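Chapter 4. When the Work Changes Hands

Reading time: 2 minutes

In November, the Skollomdale workshop gave its night sorting to machines. The 40 people on that shift kept their jobs, but the jobs were not the same. 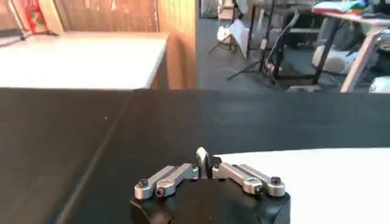 Najwa Boutros had packed by hand for years. Now she looks after grippers and learns their parts by name. The silver links are held with dark hex screws — checking these became her first task of the evening. Is this a better job? She answers that it is a quieter one.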